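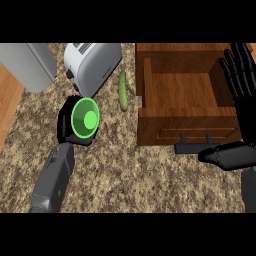 Does a granite countertop have to be resealed every year?

Only when water starts soaking in, and on a lot of stones that takes a good deal longer than a year.

Filed under: Kitchens > Counters & Sinks > List Archive
January 22, 2022 | Posted by Thandeka Oosthuizen
Print this message | E-mail this message

Hi all,

Quick one before I go pick up the kids, sorry for the typos. Ngubane's question from earlier in the week was still sitting there with no replies so I'm taking a run at it. Quoting the bits I'm answering.

> Closed on the Sanberg Street house and the kitchen has granite, no paperwork
> with it. Seller didn't know when it was last sealed or with what. I had
> Baretti out to look at a chipped edge and while he was there the guy said
> the whole thing needs stripping and resealing, new caulk, chip filled,
> $2,214 all in. Then a yearly visit after that.
>
> Is that normal? My last place had laminate and I wiped it and that was that.

Normal to be offered it, yes. Whether you need it is another matter. Do the water test first. Put a puddle the size of a half dollar in a few different places, near the sink for sure, one by the stove, one somewhere that never gets used. Leave it fifteen minutes. Wipe. If the stone underneath is darker than what's around it, water got in and sealing makes sense. If it looks the same everywhere, leave it alone, put the money toward something else. Goes without saying the counter has to be dry when you start. I did mine right after washing up once and got myself all worked up over nothing.

Try it in daylight if you can. Under-cabinet lights make everything look patchy.

Dark granites, the nearly black ones, often hardly drink anything at all. Put sealer on those and it just sits there and dries to a haze and then you spend a Sunday buffing. Ask me how I know. Paler stuff tends to be thirstier but it really is slab by slab, two pieces sold under the same name can act completely different.

> He mentioned stripping the old sealer first. Does that make sense if we don't
> know what's on there?

Sort of. If somebody put a topical coating on it (looks plasticky, scratches show up white, peels near the faucet) then yes that has to come off and it's a pain of a job, pay somebody. The ordinary kind goes into the stone and wears out on its own, there's nothing to strip. Ask Baretti which he thinks it is and what made him think so. If he can't tell you I would want another opinion. Not knocking them, they did my sister in law's fireplace and it's lovely.

Also ask for the quote broken out by line. The chip is a real repair, I'd have it done by a pro, color matching that epoxy is harder than the videos make it look. Caulk you can do yourself for the price of a tube. Scrape the old bead out completely, alcohol wipe, tape both sides, one steady pass, pull the tape while it's still wet. Sealing, see below.

> If I do it myself, what do I buy? The hardware store had a whole shelf and
> I walked out with nothing.

I use Zesum, the penetrating one, had it for years and the same bottle is still going. Anything that says penetrating or impregnating and lists granite on the label should be OK. Read the back of the bottle over anything I say here, dwell times are different. How I do it:

Clear the counter, everything, including the stuff that has lived in the corner since forever. Wash with dish soap and water, rinse, dry. Then let it sit overnight. People skip this and trap damp in the stone.

Next morning windows open, gloves on. Small section at a time, wipe it on with a white cotton rag, wait however long the bottle says, then wipe off EVERY bit with a clean rag. The leftover is what turns into haze. If a spot soaks right in and looks dry before time's up, give it a second coat while you're there.

Keep water off it for a day. Eat takeout.

Then repeat the water test. If it still goes dark by the sink do that part once more.

Rags go outside flat to dry if the sealer is solvent based, dont ball them up in the trash. Fire risk, not kidding.

> Also there's a dark ring by the sink that won't come off. Previous owner's
> soap dish I think. Is that permanent?

Probably oil from the soap. Try a poultice before you give up on it and definately before you seal, or you lock it in. Baking soda and water mixed to about peanut butter, quarter inch thick over the ring, plastic wrap, tape the edges down, leave it a day. Take the wrap off and let it dry all the way out, then scrape with something plastic. Might lighten a bit each time, mine took four goes. No vinegar, no lemon, no bathroom cleaner. Granite itself mostly shrugs at acid but it eats up the sealer, and some of what gets sold as granite isn't.

Day to day: dish soap and a damp cloth. Don't need the special spray.

On the yearly visit, I'd say no to that for now. Do the water test whenever you think of it, I do it in June when the house is quiet. Last time I sealed was before we had the dog.

Somebody on here (was it the list dinner?) had a fabricator who warrantied the sealing for ten years, would be good to hear how that went. And if anyone has filled a chip on an edge themselves and been happy with it, please tell Ngubane, I only know the pro route.

Will look for the poultice recipe with the peroxide when I'm back, that one's for coffee and wine, different thing from oil.

Gotta run
Thandeka

Print this message | E-mail this message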